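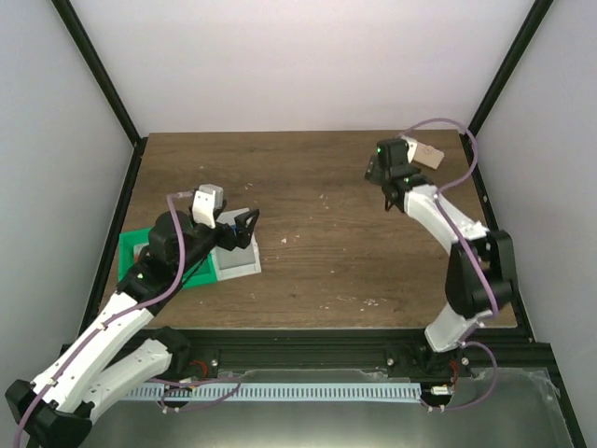 Keeping a shared bench in good order

The Blackwood building has 56 benches in regular use, and all of them are inspected by the same supervisor, who has held the position for 9 years. The facilities newsletter met with her to discuss how the benches are kept, and what users may expect when the revised bench guide takes effect in June.

She began with the tabletops. Most are wood, and she has resisted proposals to replace them. "Wood is quiet," she said. "You can put a part down without a clatter, and it can be sanded when it gets tired. The grain also gives people a line to set things against, although that was never the intention."

Crumbs and small scraps are the most frequent entry in her inspection notes. Last year she recorded 343 entries, and the greater number concerned debris left on the work surface. Pale bits on a brown top are easily seen, she noted, and she considers this an advantage. "A grey bench hides everything until you lean on it. On wood, you see the mess and you deal with it."

Asked about trays, the supervisor was firm. Each bench is issued with shallow rimmed trays, and the guide asks that small parts be kept in them at all times. She favours strong colours. "A bright green tray does not get lost. We had clear ones from Trever, and people kept setting their work down on top of them." Blocks and other loose pieces should have a place beside the tray with a little space around them - a matter on which she and several users have disagreed.

Some benches are enclosed by pale panels at the back and sides. The panels were supplied by Gratora and are wiped down every 3 weeks. The supervisor would prefer a shorter interval, but the present cleaning contract with Manska does not provide for it. In the meantime, users are asked to report marks on the panels and to refrain from scrubbing them with abrasive pads.

The revised guide will also ask users to brush the surface before they leave, working from the back edge toward the front. "It takes less than a minute," she said. "I have timed it, and I was not hurrying."

Copies of the guide will be placed at the stores counter. Questions about replacement trays should be directed to the same counter during opening hours.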